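Pellum Home Boards > Storage and Shelving > Open shelves

Thread: One shelf, two households' worth of stuff

slatside
Saturday, March 13, 2021

I have a reddish-brown cabinet with one open compartment and slatted sides that curve around like it was meant for the corner of a ship's cabin. I love it. I paid a man called Hollis more than I will admit to my sister for it, and he threw in a lecture on furniture oil that ran longer than the drive home.

The trouble is that the open compartment has become the place where things go when I am holding them and would like to stop. Books, bathroom stuff, a cloth, a tea cup I care about. I have read all the advice. The advice wants me to buy a basket. I have bought baskets before and what I had afterward was the same stuff plus a basket.

So, what stays and what goes? Current state:
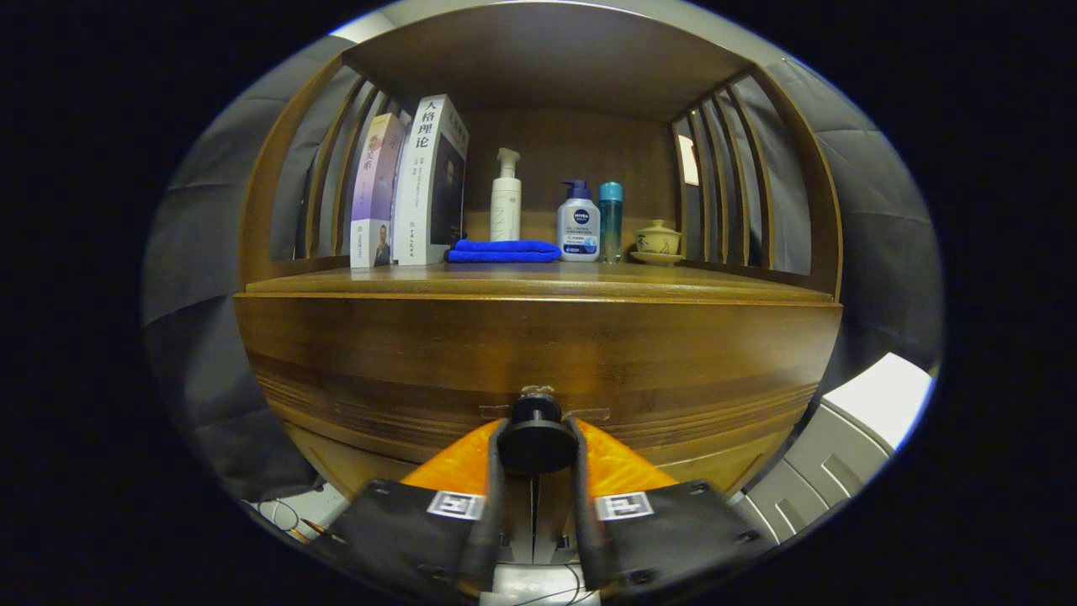

The shelf as of this morning. Cup on the right, please be nice to the cup.

The blue towel is the dusting cloth. I keep it there so that I will dust. You may draw your own conclusions about how that's going.

wakska_fan
Re: One shelf, two households' worth of stuff

Pump bottles off. All of them. I don't care how nice the wood is, you can't have NIVEA MEN next to a book on personality theory and expect guests to look at the book.

Everything else can stay. Put the cup in the middle.

slatside
Re: One shelf, two households' worth of stuff

The bathroom has a sink and one ledge, and the ledge belongs to my husband's razor. I have been in negotiations over that ledge for 2 years.

Seon-mi Kwon
Re: One shelf, two households' worth of stuff

I disagree with wakska_fan and would leave the bottles where they are. People use lotion where they see it. I moved mine into a cabinet once for the sake of appearances and had elbows like a lizard by June.

What I'd move is the cup. A lidded cup with a saucer that sits at one end of a shelf people reach into all day is going to get an elbow (possibly a lizard one). Either drink from it or put it up high.

Also, pump bottles drip. Stand them on a tray or a tile. My old cabinet has a pale ring on it from a bottle of hand soap and I've been hiding it under a coaster ever since.

plumbline77
Re: One shelf, two households' worth of stuff

Can we talk about the books. Two books with nothing to lean on is a lean waiting to happen. I'd lay them flat and set the cup on top. There, you've got a plinth.

wakska_fan
Re: One shelf, two households' worth of stuff

You want to put a tea cup on top of a book. With tea in it.

plumbline77
Re: One shelf, two households' worth of stuff

Without tea in it. It's decorative. It has a lid.

slatside
Re: One shelf, two households' worth of stuff

It is not decorative, I drink out of it every evening. And I'm reading the personality theory one, slowly. If it goes under a cup I will never open it again and I'll have the same personality forever.

Édgar Yupanqui
Re: One shelf, two households' worth of stuff

I restore this kind of thing on weekends, so the boring answer from me. Wipe under the bottles every few days and don't leave a damp cloth folded on the wood. If the towel has been used with water, hang it somewhere else. The slats collect dust in the gaps and a cloth won't get in there. Use a soft paintbrush, top to bottom.

As for the arrangement, it's a shelf with a few things on it. I've seen people on this board spend 1,200 on an organizer from Pirkotton to arrive at less.

wakska_fan
Re: One shelf, two households' worth of stuff

I feel that was aimed at me. It was a very good organizer.

Seon-mi Kwon
Re: One shelf, two households' worth of stuff

It has been for sale in the classifieds since last June.

wakska_fan
Re: One shelf, two households' worth of stuff

At a fair price.

slatside
Re: One shelf, two households' worth of stuff

OK. Decisions so far: bottles get a tile, towel goes on a hook, books stay upright and plumbline77 is not allowed near the cup. I'm leaving the little white card in the back corner alone because I no longer remember what it's for and I'm afraid it's an appointment.

plumbline77
Re: One shelf, two households' worth of stuff

Look at the card.

slatside
Re: One shelf, two households' worth of stuff

It was the dentist. Does anyone have a spare tile, any color, that would go with reddish wood?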